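She has the table covered before I get my coat off. Paper first, always, she tells me, pulled off a roll she keeps behind the door, and then whatever is going to happen that afternoon can happen on top of it. "I ruined one good table with ink when I was young and stupid," she says. "I'm not going to ruin a second one."

I'd come out to Clinby to talk about pens, or more exactly about the little repair business she has run from her back room for 19 years under the name Erkside Pens (Erkside is the street, so don't go looking for a Mr. Erkside, as I did for most of a morning). She asked me not to print her own name. People turn up at the door if they know it, she says, and they bring shoeboxes.

I should confess that I write with whatever is in the bottom of my bag. I told her this right away and she laughed so hard she had to put the kettle down. "That's fine! Most of my customers do too. They bring me the nice one because it was their dad's, and it's been dry in a drawer since he died, and they want to see it write his name or something. Then it goes back in the drawer. I don't mind. It's been cleaned, at least."

So what goes wrong with them? Mostly ink, it seems, left in for years until it sets like varnish. She soaks the front section in cool water overnight, changes the water, soaks it again, and is very firm about cool. Hot water will turn some of the old black plastics a nasty brown, and she has a small dish of brown caps on the windowsill from before she knew that. The rubber sacs inside go too. They harden and crack, or else they melt into something she described with a word I'd better leave out.

I asked if she had a favorite maker and got a long answer. She's fond of Dewulf, a small workshop brand she says was sold mainly through stationers and never cost very much. "The clips are terrible. The clips are really, really terrible. But the nibs are lovely, somebody there cared about the nibs." Goltumov pens she's less sure about. Heavy, she says, and the threads on the caps were cut too fine, so they cross if you're in a hurry. She has turned away five of them since June and felt bad about two.

Does she use one herself, for shopping lists and so on? "Pencil for lists," she said, as if I'd asked whether she wore a ball gown to the store. Letters get a pen. She writes to her sister every couple of weeks, on cheap lined paper because the expensive kind makes her self-conscious, and she'll happily cross things out.

We talked a good while about color. When she started, she says, everybody wanted black, and now people ask her for greens and wine reds and a particular murky blue she can't stand. Dark green is the one she'd keep if the house were on fire. "You think it's black until you get it near the window. My aunt had a coat like that." And gold trim, she insists, wants wiping with a soft dry cloth and nothing else, no polish, because the plating on a pen is thinner than anyone believes and a couple of keen Sundays with a tin of metal polish will have it off.

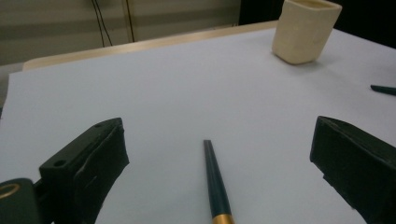
She also likes the paper for testing, which I hadn't thought of. Once a pen is filled she just writes on the table, loops and figure eights mostly, sometimes the alphabet, sometimes a rude remark about the pen. When there's no clean space left, the sheet gets torn off and folded up for lighting the stove. I asked if she'd ever been tempted to keep one. She looked at me kindly. "It's scribble, dear."

Toward four o'clock she let me have a go with a fine nib, and I pushed too hard, of course. Everyone raised on ballpoints pushes too hard! She took hold of the top of the pen and lifted it until it was barely touching, and told me to let it slide around by itself. My handwriting was no better but my hand stopped aching, and I filled a good patch of paper with my own signature like a teenager.

She's cutting back this year, she thinks, to two afternoons a week, and she won't take anything by mail anymore after one arrived in a plain envelope in several pieces. If you do want something looked at, rinse it out first, bring it in a sock or a glasses case, and ring the bell twice. She doesn't always hear it over the radio.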